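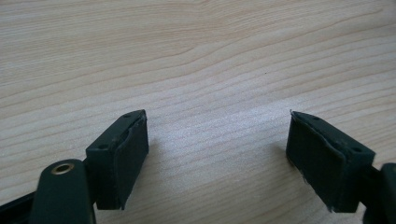 Wooden tabletop, wavy grain, one small dark speck right of center.

Aug 31, 2024
Handle splices, Dronside bats

Bats in from Dronside for handle work, all club kit, all Weridstead shape with the low middle. Tags kept on the toe end. Numbering follows the June sheet, so bat 3 here is the same bat 3 that had the toe crack.

Bat 3. Creak on flex, right side of splice looking at the face. Feeler goes in at the shoulder and stops well short of the point of the V. Glue line opened only on that side. Cane sound, rubber strips sound. Did not pull the handle. Worked the joint open with a wedge at the grip end, blew out the dust, ran Bolard in with the thin needle, flexed until it showed at the far edge, wiped, clamped.

Bat 5. Worse. Both sides of the splice open and the handle turns slightly in the blade under hand torque. Pulled it. Came out clean after heat on the shoulders, no willow torn except a sliver on the left cheek, kept in the bag with the tag. Old adhesive is brittle and amber, comes off the cane in flakes. It had never wetted the bottom of the V at all. Bare willow there, saw marks still visible. That is a fit problem from new and I would expect others from the same batch to do it.

Cleaned the socket with the narrow chisel, then 400 paper on a shaped block for the last pass only. NB (Nhi, this is your question from June): I still think 400 is too fine for a glue face. Used it here because the block with the coarser paper has lost its corner and was rounding the V. Remake the block before the next one.

Dry fit took three tries. High spot on the left cheek two thirds of the way down, found with pencil. After that it seated by hand with no light through at the shoulder. Checked the handle line against the straightedge, face side and edge side. Slight forward bend in the handle relative to the face. Bảo says the owner's old bats all have it and to leave it alone. Left alone.

Glue up: Bolard, both faces coated, 45 minutes open before I had both clamps where I wanted them. Too long. The sheet allows for it but it was getting stringy at the end and I had to tap the handle the last bit with the mallet. Cause was the clamp pads, which slid on squeeze-out and had to be taken off and wiped. Next time tape the pads to the blade edges first, coat second.

Clamp order that worked: light pressure across the shoulders, then seat the handle from the grip end, then full pressure across. Full pressure first locks it high.

Twine. New twine from Quách is thinner than the last spool and the wax is harder. It beds well over the shoulder but needs more turns to cover the same length, so the finished wrap comes out lower under the grip. Fine for these. Might matter for anyone who likes a thick bottom hand. Keep what is left of the old spool for those and mark it. No twine on bat 5 until the clamps are off.

Bat 3 and bat 5 both to stay clamped overnight. Do not flex test early. The one we flexed early in June passed on the bench and came back creaking, and we never found out whether it was the early flex or the joint.

Flex test, for whoever gets to it first: blade held face up in the padded vise, grip end loaded by hand through the strap, listen at the shoulder. Then same again on edge. Any click at all, write down which side. Then the tap test down the back of the splice. A dull patch gets circled in pencil, no further work until we have both heard it.

Other bats in the lot. Checked with feeler and by ear only. No opening found, no movement in the handle. One has a loose grip and wants a new one. One has an edge crack under the tape that is old and dry and closed, taped over again, note put on the tag. Neither is a splice matter.

Stickers. Dronside want the sponsor labels back on in the same position. Bat 5 back label came off with the heat and will not go on again. Ask them for a replacement, and ask for the narrow one, as the wide one wraps over the spine and lifts.

To do
Remake sanding block, sharp corners, coarser paper.
Tape for clamp pads, in the drawer with the clamps.
Label the old twine.
Email Dronside about the back label.
Nhi to look at the willow sliver from bat 5 and say whether the grain ran out there or I did it with the heat.
Bolard: can is low, enough for one more full splice.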